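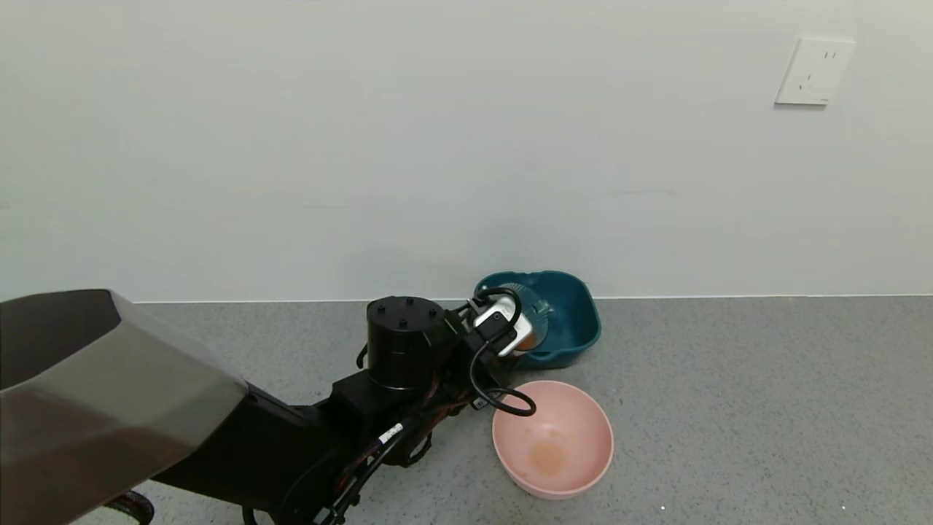 Arm on the sauce counter, three months in

Last updated: August
Reading time: 10 min

prepshift_dana

We had a Nilellow arm put in at the start of May and I said in the other thread I'd report back once it had been running a while. I work at Pretow, we do prepared meals for clinics and a few schools out of the Sutcliffe kitchen. On a normal day that is 618 meals. The arm does cup work. It picks up a portion cup, tips it into a bowl or a tub, and puts the cup down for washing. It also does leftovers at the end of a run, where whatever is in the cups gets tipped out so it can be weighed for the waste sheet.

Before, that was two people on the early shift for most of the morning. Now it is one person who sets out the cups and bowls, watches the arm, and fixes things when they go wrong. The other person got moved to labels and cold packing.

Good parts. My wrists are better. I used to go home with my right hand aching and I don't anymore. The waste sheet gets filled in every day, which was not true before.

Bad parts. It's slow. It does not scrape, so thick stuff stays in the cup and somebody has to go back with a spatula. The job of watching it is dull in a way the old job wasn't. You can't walk off and you can't really talk to anybody either, because everybody else has moved down the room.

I'd like to hear from people who have had one longer. Does the watching part ever go away?

gravyboat77

No. We're a year and a half in with a different make and somebody still stands there. What changed is that it went from a person's whole job to something passed around in turns. Ask for that. Half an hour each and swap. We had one woman on it all day for weeks because she was the first one trained and it was easier for the schedule, and she put in for a transfer.

lowell_line2

Same as gravyboat. Rotate it or people will leave.

On the slow thing, what is your lead comparing it to? Ours kept getting measured against the fastest person on her best day. When they looked at a whole week, with breaks and call-outs and people being pulled over to the dish room, the arm came out a little behind. It was still behind, but nowhere near what people were saying on the floor.

prepshift_dana

I don't know what they compare it to. We haven't been shown any numbers. The lead says corporate has them.

lowell_line2

Then ask for them. If they're going to set staffing off those numbers you should see them.

T. Marsh

I'm going to be the one who says it. One person moved to labels is one person who doesn't get replaced the next time somebody quits. That's how it went for us. No layoffs, the company was very proud of that and put it in the newsletter. We were 13 on earlies when the first machine came in and we're 10 now. All three left on their own and none of the jobs were posted.

I don't blame the machine for it. The arm in our place works fine. But "no one lost their job" and "there are fewer jobs" can both be true at the same time, and people looking for work in this town notice the second one.

gravyboat77

We couldn't fill those jobs in the first place though. We had the same two openings up for most of a year. People came in, did a week of tipping cups at five in the morning, and didn't come back. I'm not going to miss that job on anybody's behalf.

T. Marsh

Did they try paying more for it?

gravyboat77

Fifty cents.

T. Marsh

Well.

halima_o

Hello, Halima Okeke, I run the kitchen side at a hospital site and I was on the team that picked ours, so you can put me down as management if you want. I'll try to be useful.

Dana, on scraping. You will not get an arm with a simple gripper to scrape well. We spent a lot of time on this. What helped was changing the recipe order so the thick sauces go out in tubs with a ladle, done by a person, and only the things that pour go through cups. That took the spatula work down to almost nothing. It did mean the menu people had to talk to the floor people, and that was harder to set up than the arm was.

On watching. We wrote it down as its own task with its own line on the schedule. Before that, it was being treated as what you do while doing something else, and then when a bowl got knocked the person got blamed for not paying attention while they were also supposed to be folding boxes. If you are being given a second task to do while you watch, push back on it.

On jobs, T. Marsh is right that this happens. We have fewer hours on the early shift than we did. I asked for those hours to go to the evening, where we were short, and got some of them.

prepshift_dana

Thank you, this is very helpful. Yes, I am folding boxes.

Who decides the recipe order at your place? For us it comes down from Luleo, the planning program, and the lead says he can't change it. It prints a sheet at 4:30 and that's the day.

halima_o

We don't use that one so I can't tell you where the setting is. Somebody typed the order in at some point, though, so somebody can change it. Find out who has the login above your lead.

rinsecycle

We have Luleo. There's a station tag on each recipe. If the thick ones are tagged for the same station as the cups, they print together. Your site admin can give them a different tag and they'll drop to their own sheet. The change doesn't show up until the next plan is made, so don't let them check the same day and tell you it didn't work. That happened here.

prepshift_dana

I'll take that to him tomorrow.

cold_side_kev

Different opinion from the guy who got the "moved to labels" end of it, at another company. I liked the cup counter. It was near the door, you could talk, and you saw the food. I know it was hard on the hands and I'm not saying bring it back. But when they describe it as freeing people up from boring work, they never asked which work we found boring. I find labels boring. I'd have kept the cups and given the machine the labels.

gravyboat77

There are machines for labels.

cold_side_kev

I know there are. They didn't buy one.

lowell_line2

Kev has a point and it's one I'd bring up early with anybody who is just starting. We got asked after the thing was bolted down. By then the only questions left were where to put the bins.

T. Marsh

Were you paid any differently for running it? Dana I mean, but anybody. You're setting up, clearing faults, doing the waste sheet. That's a different job from what you were hired for.

prepshift_dana

Same pay. I got a two-hour training and a laminated card. The training was decent. The man from Nilellow let each of us stop it and start it again, and he had us do the cable check ourselves. The card is fine for the common stuff, like when it hasn't got a proper grip on the cup. For anything else you call the lead, and the lead calls the support line.

rinsecycle

What's the cable check? We don't have one.

prepshift_dana

Before the first run you look along the wiring from the base to the wrist and make sure nothing is rubbing or hanging where it can catch a rim. Then you have it go through one reach with nothing in the cup and watch the loops near the end as it turns. If one drags, you stop and call. Takes a couple of minutes. We wipe down the counter after that, and then bring the food out.

rinsecycle

Going to ask about that. Ours pulled a bowl over last month and everybody argued over who had set it too close.

halima_o

We had the same argument. Marks on the counter helped, with the bowl position and the tub position drawn out so anyone can set it up the same way. Use something that survives the sanitizer. Tape didn't.

On pay, we did get a step for it, a small one. The case I made was the fault log. I had people write down everything they cleared without calling anyone, for a month, and took that in. It was a lot longer than upstairs expected. Dana, I'd start one now even if you don't use it.

T. Marsh

Good advice and I'll say so even though you're management.

gravyboat77

I'd add to write down the time as well. We found most of ours were in the first hour, when the sauces were coldest and thickest. They moved the start back a bit and it got better. Without the times on the log we would have gone on saying it acts up a lot.

cold_side_kev

Moved the start back for who? The people too?

gravyboat77

Yes. Most liked it. Two didn't, they had school pickup worked out around the old hours. One of them switched to evenings and the other one is still mad at me, and I only kept the log.

prepshift_dana

Update. I talked to the lead. He didn't know about the station tag, and he has written to the site admin. He agreed to swap the watching every half hour starting with the next schedule – he said he'd been meaning to, I have no idea if that's so. Boxes he wants to keep "for now". I've started the log and had four things in it by break, all of them cups that didn't empty.

He also said there may be a second arm in the fall for the other counter. I asked if anyone down there had been told, and he said not yet. I told two of them at lunch. They had more questions than I could answer, so I gave them the link to this thread.

lowell_line2

Good. Tell them to ask about the rotation before it gets delivered, and get the counter marks done on the first day.

T. Marsh

And ask what happens to the openings. Get it in an email.

marisol_p

Hi, I'm from the other counter. Reading through it now. First question, does it go any faster with lighter cups, or is the speed set by somebody?

prepshift_dana

Set by somebody. It goes the same speed with nothing in the cup. I'll show you on the morning check if you come over before six.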